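드렉포트(Drerkport) 니트 공방 오픈데이 다녀왔어요! 입장료는 3,000원이었고 손뜨개 소품 할인권까지 주더라고요. 저는 오후 2시쯤 도착했는데 벌써 사람이 꽤 많았어요.

1층은 실 창고, 2층은 Banell이라는 침구 브랜드랑 같이 꾸민 침실 전시였어요. 저는 2층에 훨씬 오래 있었네요 ㅎㅎ 꽃무늬 이불에 베개까지 다 갖춰 놓고 그 위에 니트를 툭 올려 두니까 남의 집 방에 놀러 온 기분! 분홍 이불 위에 크림색 꽈배기 니트가 있으니 무늬가 확 살아 보여서 한참 들여다봤어요.
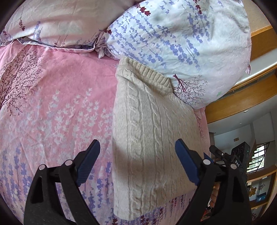

그다음엔 꽈배기뜨기 체험을 했어요. 한 번에 최대 21명까지 들어갈 수 있고 3시 타임이 제일 먼저 마감된대요. 바늘에 코를 옮겨 걸었다가 다시 뜨는 건데, 저는 꼬는 방향을 자꾸 헷갈려서 세 번이나 풀었답니다... 그래도 손바닥만 한 조각 하나는 건졌어요!

나오는 길에 자투리 실을 한 뭉치 1,000원에 팔길래 크림색이랑 회색을 집어 왔어요. 주차장은 좁으니까 Ditmont역에서 걸어가는 걸 추천해요. 오르막이 조금 있긴 한데 중간에 빵집도 있어서 갈 만해요 :) 다음 오픈데이는 8월이라니 그때는 양말뜨기 신청해 보려고요.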